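Visit to the Lahtinen costume workshop, November

The open day began at two in the afternoon, and the line was already long when I came. The Lahtinen workshop made the suits for both Skutano films, and many of us wanted to see how the hero's cape looks from near. In the theater I thought it was heavy. It weighs almost nothing.

Our guide was Ute Lenz, who has sewn for the screen a long time. She showed us the first cape, the one from the rooftop fight. It has 600 small stitches along the collar, all made by hand, and the camera never comes close to them. I asked if this made her sad. She laughed and said the actor can feel them, and so he stands better.

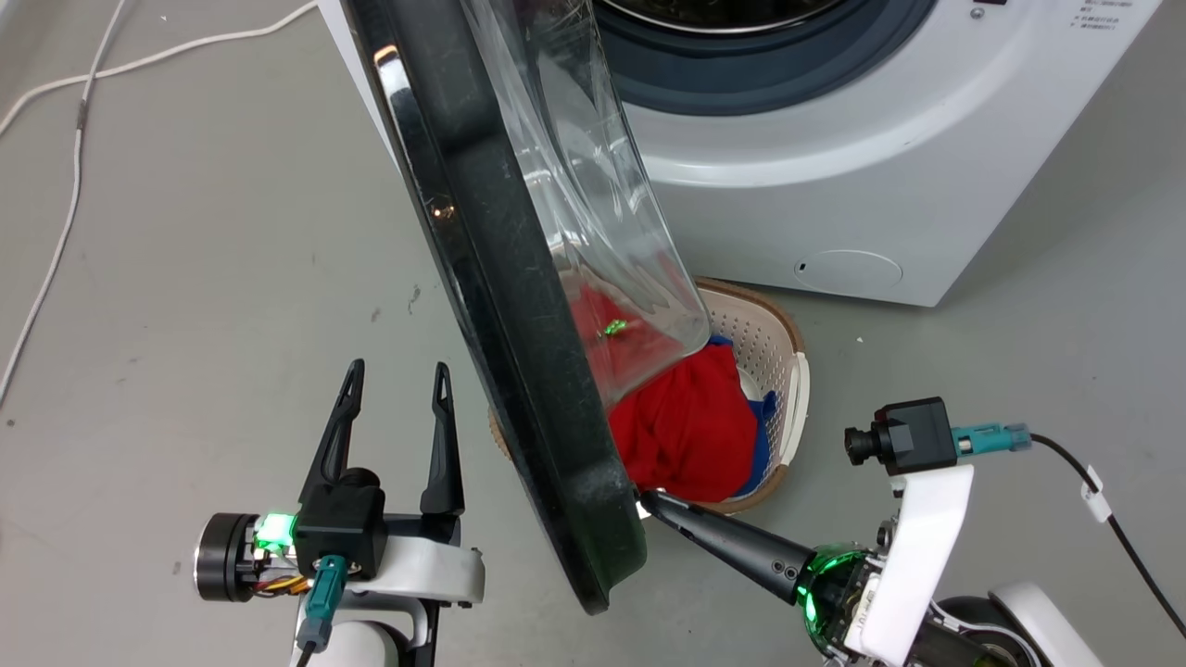

A cape for a film like this must look old before the first day of shooting. Ute explained that new cloth shines too much under the lamps, so every piece is washed again and again until the color becomes quiet. Red is the difficult one – it can stain everything near it, so it goes alone. I know this problem from my own home, where red fabric behind the round glass of a washer door always makes me a little nervous. For the second film they made 5 capes, and one came out pink. It hangs now in the office.

After this we saw the mask room, which I liked less. The villain Dravateck has a very fine helmet, but it stood behind a rope and the light was poor. I would gladly wait longer in line to see it well.

The ticket was 2 euros, and coffee was included. They plan to show the Tokau armor next time, and I will go again.

100 shares
5 comments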